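Updated December 1, 2020

# Casting a concrete lamp foot with a cable channel

These steps cover a solid cylindrical foot for a table lamp with a single steel stem. The mix is Voyle fine-aggregate casting concrete, and the stem fittings are from the Konden M10 range. Other products will work if the thread sizes match. Read the wiring section before you cut the tube, as the tube length depends on where the cable leaves the foot.

## Dimensions

| Part | Size |
|---|---|
| Foot diameter | 127 mm |
| Foot height | 81 mm |
| Stem length | 596 mm |

The center of the foot takes an M10 threaded tube. The cable runs down the tube, into a shallow recess in the underside, and out through a side channel.

## Making the mold

1. Cut a base board from melamine-faced chipboard, larger than the foot on all sides.
2. Cut a length of smooth plastic pipe to the foot height. Slit it lengthwise with a fine saw and close the slit with tape on the outside.
3. Glue a foam disc to the center of the base board. It forms the recess for the nut and the cable bend.
4. Glue a foam strip from the disc to the pipe wall. It forms the side channel.
5. Seal the bottom joint with silicone. Smooth the bead with a gloved finger and leave it overnight.
6. Wipe the inside with a thin film of release oil. Pooled oil leaves pits in the surface.

The foot is cast upside down, so the face against the board becomes the underside only if the foam is at the bottom. If you want the glass-smooth face on top of the lamp, fix the foam to a bridge across the open end of the pipe and push it into the wet mix after filling.

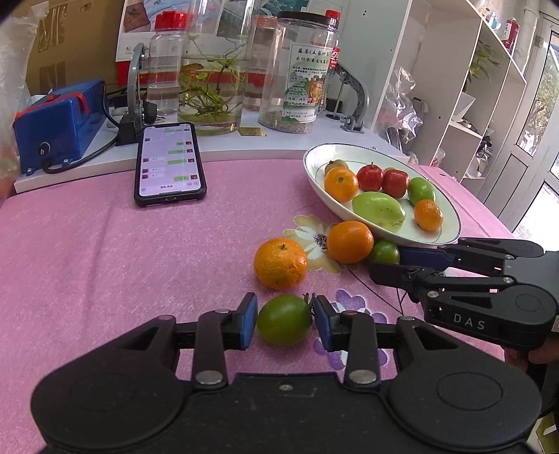

*Green tomatoes and a mandarin on a flowered pink tablecloth.*

## Setting the tube

Plug both ends of the threaded tube with modeling clay. Screw a nut and a wide washer onto the middle of the tube so the concrete has something to grip. Stand the tube in the foam disc and check it with a small square from two directions. A lean of one degree in the foot shows clearly at the top of the stem.

Hold the upper end with a strip of wood drilled to 10 mm and clamped across the pipe.

## Mixing and filling

Add the powder to the water, not the other way around. The Voyle bag gives a range for the water content; use the lower end. Mix until a ball of it holds its shape in the hand and shines slightly when tapped.

Fill in three layers. Tap the pipe wall after each layer until bubbles stop coming up. Strike off the top with a straight edge, cover with plastic sheet, and leave it where the temperature is steady.

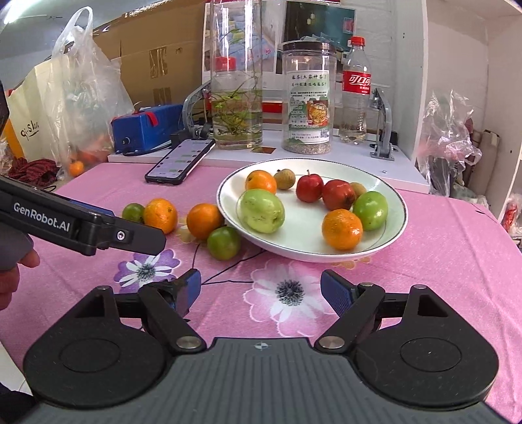
Open the mold after two days. Peel off the tape, spread the slit, and lift the pipe away. Pick out the foam with a blunt screwdriver. Rub the edges with 120 grit paper on a flat block, then keep the foot under plastic for another week before sealing.

## Sealing and wiring

Apply two thin coats of Fekport matte stone sealer with a lint-free cloth. Let the first coat dry fully. Stick a felt pad to the underside, leaving the recess open.

Fit a plastic bushing at each end of the tube. Feed the cable through, put a strain relief in the recess, and attach the stem with a locknut. A metal stem must be connected to the ground wire. If the lampholder has no ground terminal, use a ring terminal under the locknut.

The Platenbridge pattern sheet, number 804, has the recess and channel drawn at full size. Print it without scaling.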